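Wrist camera only vs. wrist + overhead -- our numbers from the packing task

gusville_bench wrote:
Hi all, sorry for the long post, I do go on a bit. We finally finished our comparison on the packing task and I promised a few of you I'd share it. Same arm, same policy, 50 demonstrations, then 20 trials per setup. With wrist and overhead cameras together we got 12 good packs out of 20. With the wrist camera alone we also got 12! I was so sure the overhead view would win that I made my labmate run the scoring again (same answer, and I owe her lunch).

Where the wrist-only policy struggles is the quick swing over the table. Everything smears, and a clear plastic container is hard enough to find when the arm is standing still.

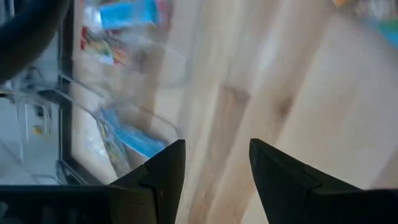 So my hunch is that the policy mostly coasts through those moments and does its real looking once the arm slows down. We tried dropping the blurriest pictures from training and it got a little worse, which surprised me -- I think it needs to see some blur to cope with it later.

katau_fan wrote:
Lovely write-up, thank you! I have to push back a little, though. Twenty trials is thin, and a tie at that size could hide a pretty big gap either way. Did you mix up the order of the two setups, or run one and then the other?

gusville_bench wrote:
One and then the other, I'm afraid. Fair point, and I'll redo it interleaved in August when the arm is free again.

Jorwood wrote:
I'd disagree about the blur. Shorten the exposure and add a lamp before you go building theories on it. We did that on our Coutinho setup and the fast moves stopped being a problem.

katau_fan wrote:
Lamps give me awful glare on clear plastic, so be careful there. I'd sooner slow the arm down and live with it.

gusville_bench wrote:
I'll try the exposure first, no lamp, and post what I get.

Last updated: August
Contact the moderators | Copyright remains with the posters | Back to top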